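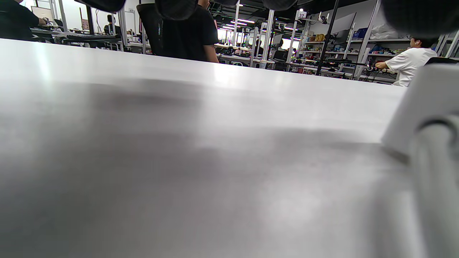
Muron hand-held gripper set, for teams planning a robot purchase

The Muron set is for companies which want to record manual work before they decide on a robot. One person holds the gripper and does the task by hand, and the recordings are used later to train or to specify the arm. You can begin with this set and leave the arm for the next budget year.

What is in the set
2 hand-held grippers with camera
1 charging base
3 pairs of spare fingers, light grey
Carry case and printed guide

Price and delivery
One set costs 283 per month on rental, and the shortest rental is 3 months. Delivery from our store in Dolthorpe takes 7 working days. For orders placed before 16th November the delivery is free of charge. After a purchase of the arm through Lerkent, we subtract the paid rental from your invoice.

Planning your space
A plain table with a matt surface is enough for most tasks. Very shiny tables give reflections, and a strong window behind the table can make the picture too bright. Please keep the table free from tools which do not belong to the task. The set does not need a separate room. It can be used in a shared workshop, with colleagues at their desks and shelves behind, but please ask these people for permission before recording.

What to put in the budget
Many customers count only the equipment. Please add also the hours of the operator, the disk storage and one day of training. Spare fingers wear out faster with rough parts, so we advise one more pair for each month of daily use.

Questions before ordering
Lakshmi Suvarna answers about rental and invoices. For technical questions, and for use together with the Sastry arm, please write to Vasanthi Kotian. New sets will be again in stock in January.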